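# Artificial flower bouquet

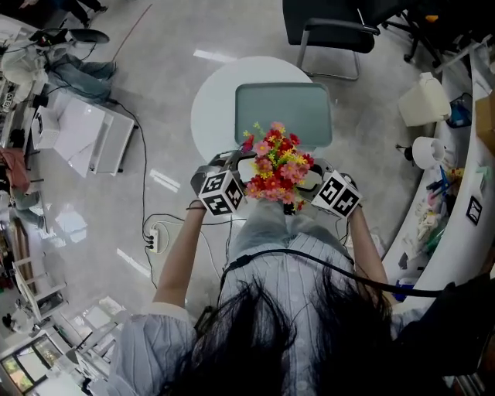 *A bouquet of artificial flowers in pink, red and coral, with yellow-green sprigs.*

An **artificial flower bouquet** is a bunch of imitation flowers fixed or gathered together at the stems and used for decoration in place of cut flowers. It is sold either as a finished piece, often called a *bush* or *bunch*, or as separate stems to be arranged by the buyer. It needs no water and can be kept on display for years.

## Construction

Most mass-produced bouquets have three kinds of parts: flower heads, filler and stems. Heads are made of layered fabric or molded plastic petals threaded onto a small peg. Filler covers the smaller pieces set between the heads, such as sprigs, berries, grasses and single leaves. Stems are usually iron or steel wire coated in green plastic, thick enough to hold a bend.

In a bush, the stems are molded into one short handle and cannot be separated without cutting. In a loose bouquet they are held by tape, cord or a rubber band. Loose stems are commonly supplied at 30 cm or longer and shortened with wire cutters. Scissors are not suitable for coated wire.

## Materials

* **Polyester fabric** -- the most common petal material. The edges are heat-cut to limit fraying.
* **Silk** -- now rare in low-cost goods, although "silk flower" remains in use as a general trade term.
* **Polyethylene** -- used for leaves, sprigs and berries, and for flowers meant for outdoor use.
* **Foam and latex coatings** -- applied to petals to give a softer surface. Latex types may become sticky in heat.
* **Paper** -- used mainly in handmade work. It does not tolerate damp.

## Arrangement

Dense bouquets place the heads close together at nearly the same height, so that the stems are hidden and the outline is rounded. Open bouquets leave gaps and rely more on filler. Mixed reds and pinks are a frequent choice in the dense type, with a small amount of yellow or green added to separate heads of similar color.

New bouquets are normally packed flat and have to be shaped before use. Each stem is bent outward from the base, beginning with the outer ring, and the petals are then opened by hand. Creased fabric petals can be relaxed with steam held at a distance of 30 cm.

In a light vase the bouquet may tip, as there is no water to act as ballast. Sand, gravel or glass beads are used to weight the base.

## Care and storage

Dust is the main cause of a dull appearance. It is removed with a soft brush or with cool air from a hair dryer. Plastic parts may be wiped with a damp cloth, but fabric dyes should be tested on a hidden petal first. Direct sunlight fades reds and pinks sooner than most greens.

For storage, the bouquet is laid in a box with tissue between the heads -- upright storage is preferred for large bushes, whose lower petals flatten under their own weight.

## See also

* Cut flowers
* Dried flowers
* Floral wire
* Wreath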